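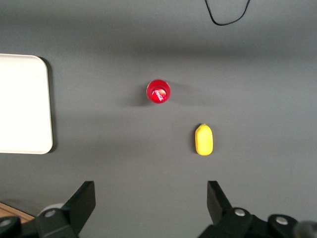
Kakgate tray in white, with a red Coca-Cola top and a small yellow lemon shape for company.

Kakgate rectangular tray, white

We have sold a good many trays at Iterier over the years, and the Kakgate is the one we keep taking home ourselves. It's a plain white rectangle with rounded corners and a slightly raised rim, and it will sit on a kitchen worktop, a hall table or the end of a desk without making any sort of fuss. If you've ever wanted one spot for the bits and pieces that otherwise wander all over the house (keys, a bottle opener, the lemon you bought for a recipe and then forgot), this is a very nice way of going about it.

Xóchitl Escobedo drew the first one for the Brilness range after looking for something to put drinks on at her sister's and finding only trays with scalloped edges, gilt handles or a picture of a cockerel. She wanted a tray that would go with the table people already had. The early version was a little deeper, and we liked it well enough, but it looked rather like something you'd wash up in, so the rim came down and the corners were softened. We think she got it just right.

The white is a clean, slightly soft white and not a blue one. It looks particularly well on a grey table, where a dark wood tray can disappear altogether, and bright things look brighter on it -- a red bottle, a bowl of tomatoes, a bunch of radishes if you're that way inclined. On a pale table it is quieter, and some of our customers like it better for that.

What people use it for

Drinks, mostly. A bottle and a couple of glasses fit comfortably, with room left for a saucer of nuts. Marisol Bermúdez in our shop keeps hers beside the kettle with the tea, the sugar and the spoons on it, and simply lifts the whole lot when she wants to wipe the worktop. Jomar Baluyot has two, one by the front door for the post and one in the bathroom, and he is forever telling customers they should have two as well (we promise he isn't on commission!).

It's good for small children's tea parties too, and for setting out toy fruit, beads or buttons so they don't all end up on the floor straight away. The low rim lets little hands reach over easily. We'd ask you not to let a child carry it with anything hot on it, naturally.

Size and weight

Long side: 31 cm
Weight: 1000 g
Carries up to: 5 kg, spread evenly
Colour: white
Handles: none
Supplied: singly, or as a set of 2

It has a bit of heft to it for its size. Most people seem to like that once it's on the table, as it stays where it's put when you reach for something, but do bear it in mind if you are buying for somebody who finds heavier things awkward to lift. The Ekström tray is lighter and has handles, and Natalia Manríquez will happily talk you through both if you ring the shop before midday.

Looking after it

Wash by hand in warm water with ordinary washing-up liquid and dry with a soft cloth. Tea and tomato will come off with no trouble if you get to them the same day. For a mark that has been left, a paste of bicarbonate of soda and water, rubbed on gently and rinsed off, generally does it. Please don't use wire wool or scouring powder, and keep it out of the oven, the microwave and the dishwasher.

If you are stacking a pair in a cupboard, slip a tea towel or a sheet of kitchen paper between them. Felt pads can be stuck underneath if your table is one you worry over; we sell them at the till and will pop a set in with your order if you mention it in the notes box.

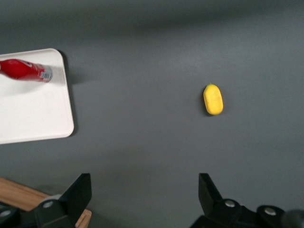 Can I lay a bottle on its side on the tray?

A closed bottle will lie on it quite safely while the tray is on the table. For carrying, please stand bottles upright, as the rim is low and a round bottle may roll over it if you tip the tray.

Ordering and returns

We pack each tray in a card sleeve inside a stout box, and the set comes in one box with a divider. Gumaro Cárdenas does most of the packing and is very particular, but if yours should arrive chipped or scratched, keep the box and send us a photograph, and we'll put another in the post to you. Unused trays can come back for a refund at any time in the month after you receive them.

The next delivery from the makers is due in January. If the set is showing as out of stock, single trays are often still to be had, and they are exactly the same tray -- only the box is different.

Iterier | Shop, orders and returns: use the contact form or call in | © Iterier, all rights reserved | Back to top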